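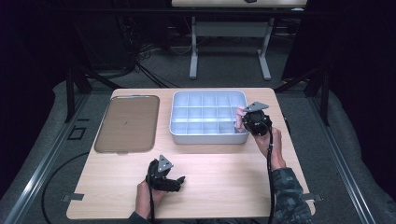
Trays, Tables and Other Small Matters

Shanthi Gazi keeps this gallery for people who care about where the little things go. There are more of us than you'd think, and we have opinions about compartments. The captions are hers, edited lightly by Lutfa Selvanayagam, who took out most of the exclamation marks and all of the poetry.

Trays

White plastic, divided into small squares, every one of them empty. I have never loved a tray more than at this stage. Give me 15 minutes and a bag of mixed screws and I'll ruin it.

The brown one beside it has no compartments at all, just a low rim and rounded corners. It's a tray for people who trust themselves. There's a small dark speck on it near the middle, and I have decided to admire it as decoration.

They sit side by side along the far edge, which leaves the near half of the table for hands and elbows. Lutfa prefers her trays close and reaches over them for everything else. We have agreed to use separate tables.

Table

Light wood, rounded corners. I spent one whole December walking my hip into a square-cornered desk, so I notice these things now.

Two small gray clamps hold the top down, one at the lower left and one at the lower right. My own table at home is kept steady by a folded takeout menu, and I was a little embarrassed for it.

The second table, farther back, has a light top and white metal legs with wide feet. Somebody has already left a small dark object on the edge of it. Tables attract this. Clear one off, go get coffee, and come back to a thing.

Floor

Gray carpet, the natural home of the dropped washer. I once lost 8 of them on a carpet this color and found three, plus a dime.

Black cables, in a tangle, at the upper left. I own 153 cable ties and can report that owning them does nothing.

One more cable has wandered off to lie in a curve on its own by the table. I like its independence and would trip on it inside the hour.

Coming up in the next gallery: Lutfa's button drawer, which has 600 buttons in it and a labeling system she calls "by mood." Captions may run long. If you have a favorite tray, send us a few words on what it holds and what it was supposed to hold.

Last updated 26 March 2024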